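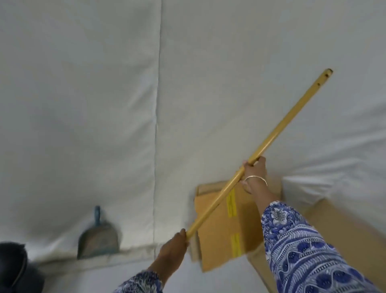
Thu 21 May – workshop notebook, fabric room

A long day, and a good one, so I am writing it up while the kettle is on and before I forget which pole was which.

The job was to get on with the canvas wall and the bamboo. We have been going back and forth for weeks over how the yellow poles should hold the pale cloth for the Bukonham shade room, and I had promised Ifeoma that I would stop making sketches and spend a whole day with the real things in my hands. Which I did! I feel much better for it, and my shoulders feel quite a bit worse.

Cloth first. It's the light gray-white from Bartoš, the second bolt, the one that came folded when we had asked for it rolled. I hung it last night hoping the creases would drop out by themselves. Some did. The soft ones up on the right side have stayed, and I think that is partly the folding and partly that the cloth has more slack there than it should. I pulled at the top corner for a while and the bulge simply moved along to somewhere else, as bulges do. Adaeze thinks we should leave it hanging over the weekend before anyone goes near it with steam, and she has been right about canvas before, so I have left it alone (and put a note on the steamer).

The long vertical seam I am happy with. Ifeoma sewed it on the big machine with the walking foot, and it runs very nearly straight all the way down to where it meets the hem. That meeting point was my worry, with so many layers in one spot, and I went over it with my thumb looking for skipped stitches and found none. I'd still like a small patch behind it on the final version. The hem stops short of the floor and I want to keep that gap, as a bit of air along the bottom will be welcome when they put this up in August.

Now the poles. I do love these. They are slender and a lovely warm golden color, with the segment marks showing all the way along, and they have just enough shine that you want to pick one up. Held two-handed, one fist low down and the other hand near the middle, a pole is easy to swing up on the diagonal and lay against the cloth. I tried it upright too, and found I was fighting the weight of it much more. So diagonal first and then walk it upright – I'll put that in the instructions, in better words.

The pole with the two small holes near the tip is the one to argue about. Adaeze says it looks like somebody's flute and she has a point. My plan is a cord through each hole, tied to a tape loop on the back of the canvas, so that the pole can't slide down. The spacing seems all right to me. What bothers me is the end itself, which is darker and a bit worn, and I don't much like having holes so close to tired bamboo. Options: trim it and drill again lower down, or bind the tip with waxed thread and keep the length. I lean toward binding. It's slower, but I would enjoy it, and we can't spare any length on the tall side.

Measurements, so they live somewhere other than the back of my hand: cut length for the wall poles stays at 3000 mm. First loop goes at 843 mm up from the hem and the next one 1085 mm above that. I had these the other way round in my earlier notes, so please, whoever is reading, cross those out. We need 4 loops on each pole, and I haven't settled the upper two yet.

Ifeoma stopped in after lunch and asked whether the loops should be the same color as the cloth or something brighter. I had been assuming the same. She held a bit of yellow tape up to the seam and now I can't stop thinking about it. It would pick up the bamboo so nicely. I have asked Cevent for a sample length in two widths, and if it's too expensive we will dye our own, as we did for the Ultley awning (gloves this time, everyone).

Still to do:
Bind the worn tip and leave it overnight.
Sew two trial loops, one single and one doubled, and hang a sandbag from each.
Look at that right-hand slack again on Monday with Adaeze.
Email Bartoš, politely, about rolling the next bolt.

The offcuts are in the blue crate under the cutting table. Help yourselves, but leave me the longest piece – I want it for the patch.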